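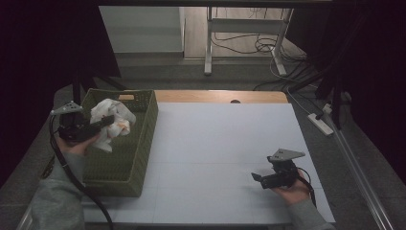 **Mehwish Qureshi**
Household skills tutor, Ferkurwood

*Speaker notes: "The Bottom of the Basket", Dorkport talk, August. Slide 1 stays up while people find their seats.*

## Hello and settling in

Good evening, and thank you for coming out on a warm night to hear a woman talk about laundry, when you could be in the garden with something cold. Thank Kipchumba for the invitation, and for the tea urn. Mention that there are 28 chairs, and if you've ended up on one of the wobbly ones, please do swap it, there are better ones by the wall.

Say a little about myself (keep it short, I always go on). I teach the folding and linen evenings at Ferkurwood, and before that I spent years in the linen room at the Lamptey guest house, where I learnt most of what I know from people much quicker than me.

## The cloth on the first slide

Point at the basket. White cloth, a bit of peachy orange on it, all bunched up and half over the side. I should think everyone in the room has one like that at home, and I've got two on the landing as I speak!

Ask: who folds straight away? Who has a chair? (Wait for the laugh. There is always a chair.)

The thing I want to get across early is that a crumpled cloth in a basket is a perfectly ordinary stage of the job. My mother used to get very cross about it, and I spent years feeling guilty over a heap of pillowcases, which is a silly thing to feel guilty about when you think how many other things there are.

## Getting the cloth out

Demonstrate with the tea towel from my bag. NOT the good one.

- Find an edge before you lift. Run your fingers along until you meet a corner.
- Lift slowly and let the rest come up behind it. If you grab the middle you'll bring three socks with it.
- Give it one good shake, away from your cup.
- Lay it down flat and walk your hands outwards from the centre.

Do this twice, the second time without talking. I find people watch my mouth the first time and my hands the second.

Somebody usually asks about woven baskets. I like one with plenty of little holes in the sides, like the green one on the slide, so the air can get in. If yours has rough ends sticking out, line it with an old pillowcase or you'll pull threads. I ruined a lovely tablecloth that way at Lamptey and was still hearing about it at Christmas.

## A clear table

Now talk about the table, and slow down here, I rushed it last time.

A pale, plain top is a joy for this work because you can see every crumb before it gets on the cloth. Look at the faint squares on the white one behind me. If you have lines like that, use them! Put one edge of your cloth along a line and you'll see at once how far off the other side is. At home I have an old oak table and no lines at all, so I go by the edge of the table instead, and that does very nicely.

Keep the basket on one side and leave the other side for spreading out. I put mine on the left, as it is in the picture, but left-handers may well want it the other way about. Try both for a week.

Height matters too. If you're stooping, you'll stop after four napkins and go and put the kettle on. (Story about the Plorilden holiday let and the coffee table, if there's time. 50 napkins, on my knees, the bride's aunt standing over me.)

## Folding together

Hand out the cloths. Kipchumba Rweyemamu has kindly offered to go round the back rows, as he's much more patient than I am with corners.

1. Halves, long edges together.
2. Smooth from the fold outwards.
3. Halves again.
4. Thirds if it's going in a drawer, leave it if it's going on a shelf.

Let them chat. Go round and look at everybody's, and say something nice about the first fold even where the second has wandered.

## Questions

Likely ones: fitted sheets (groan, then offer to show them at the tea table), ironing (I iron for guests and for nobody else), and how to keep white things white, for which I need my other notebook, the blue one.

Collect the cloths, please, before the biscuits come out. I went home one short last time.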